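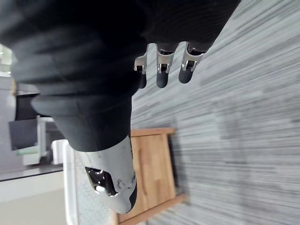 戴着黑手套的右手，指节是亮亮的金属，指尖朝着灰地毯。

首页 图集 工作日常 留言 关于我

五月这组图，拍的是我们Nogueira样板间里干活的样子。先交代两句：我在这儿做了好几年的布置和收拾，说白了就是客人看完房，我们把椅子推回去、把地上的小东西捡起来、把箱子归位，第二天早上再来一遍。Utville这边的样板间一间挨一间，全走下来腿都是酸的。去年公司定了要上自动化，用的是Sedard那套系统，我当时的第一反应是：完了，我是不是该去更新简历了？

结果简历没更新，倒是学会了一堆新词，哈哈。

先说那只手。我最喜欢看的就是指关节那一段，银色的金属架子，上面有小小的方孔，再往下是黑色的圆指尖，哑光的，看着像橡胶。拇指那一截也是银色金属的，挺大一块，下面是一件浅色的木头家什，木纹看得很清楚。我们组里管这只手叫“老右”，谁起的已经查不出来了，Mayuree Siriwan说是她，Wiroj Pongsiri也说是他，两个人为这事争了一个午休。

手套是另一个话题。我们这儿手套归后勤管，领一副要登记，跟我们自己领围裙一个流程。Jin-sol Joo第一次填单子，“使用人”那一栏不知道写什么，最后写了“右”。后勤居然批了！

再说说人这边变了什么，毕竟来看图的朋友里，问这个的最多。

以前我一个早班要弯多少次腰，我自己是没数过的，系统倒是有数：上个月地面拾取这一项，记录是3882次。看到这个数字我愣了一下，那里面有好大一部分以前是我的腰、Mayuree的膝盖。现在这部分活儿分出去了，我早上主要做两件事，一是定当天的摆放图，二是跟在后面看，摆歪了就改。Thongchai Onsri管这叫“当监工”，我不太爱听，因为真的不轻松，眼睛一直盯着，下班比以前还困。

也有不痛快的地方，写出来给同行参考。头一个是节奏。以前大家一边收拾一边聊天，谁快谁慢互相搭把手，现在任务是一条一条派下来的，屏幕上有先后，聊着聊着就有人得走开。我们提了意见，后来改成每个班中间留一段不派单的时间，总算能坐下来喝口水。第二个是培训。说好人人都培训，第一批只有五个名额，没轮上的人心里当然会嘀咕。Anselmo Ríos没进第一批，自己抱着手册在休息室看，看完还给我们讲，讲得比正式课好懂多了（我是说真的，正式课那个幻灯片，字小得要命）。

工资的事也有人私信问。班次没减，我们组拿到260块的岗位补贴，每月一发，名目叫“协作津贴”。多不多嘛，见仁见智，反正我拿它买了双好鞋，样板间一天走下来，鞋子比什么都要紧。

还有件小事我挺在意的。椅子以前怎么摆，全凭手感，离墙多远、朝哪边偏一点，老员工心里都有谱，可是从来没写下来过。现在要教给系统，就得一条一条讲清楚。Wiroj跟我坐在那儿，为了“椅子稍微斜一点才像有人住”这一句，讲了整整一个下午，最后写成三行字。写完我有点高兴，又有点舍不得，手艺变成文档，感觉怪怪的。

下个月Estorora那边的样板间也要开始用了，他们的同事约好过来看两天，我负责带早班。要是你也在做类似的活儿，刚听说要上自动化，心里打鼓，欢迎在下面留言，我看到都会回，就是早上八点之前别指望我，那会儿我正趴在地上找椅子脚垫呢——脚垫这东西，到现在还是归我捡！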